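Oxalic in autumn – is one dribble enough?
Posted November 11, 2021

willmont_bees
The Ukbridge club newsletter says one oxalic dribble when the colony is broodless and you're set until April. I've got three hives and a mite drop of 82 on one board. Sounds too easy to me.

R. Engebretsen
It is too easy. Who checked they were broodless? Mine at Flestisberg had sealed brood long after the books said they wouldn't. Dribble doesn't get under cappings.
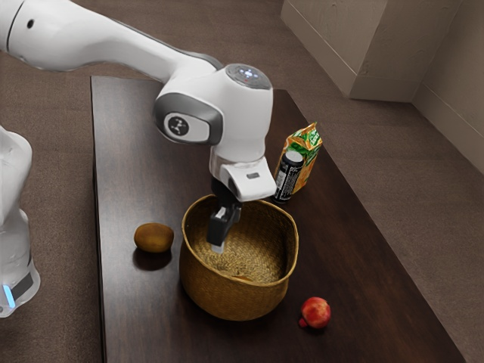 Woven basket on a dark wooden table, gripper reaching in

zawadzka
Disagree with Roald. I've dribbled once a year for ages and lost very few. You lot overthink it.

R. Engebretsen
"Very few" out of how many? And did you do a drop count after, or just hope? 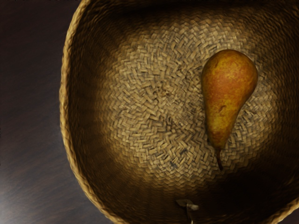 Page 2 of 3

zawadzka
I did counts. One hive dropped 715 after treatment, then next to nothing.

Abenezer Lencho
A big drop tells you there were a lot of mites. It doesn't tell you how many stayed behind. I'd want a sugar roll in spring before I believed any of it.

willmont_bees
So do I open them up in this cold to look for brood? Neighbour says never.

Abenezer Lencho
Pick a mild, still day and pull one frame from the middle of the cluster. Be quick. I've heard the "never" rule for years and haven't seen much behind it.

zawadzka
I still wouldn't. Leave them be.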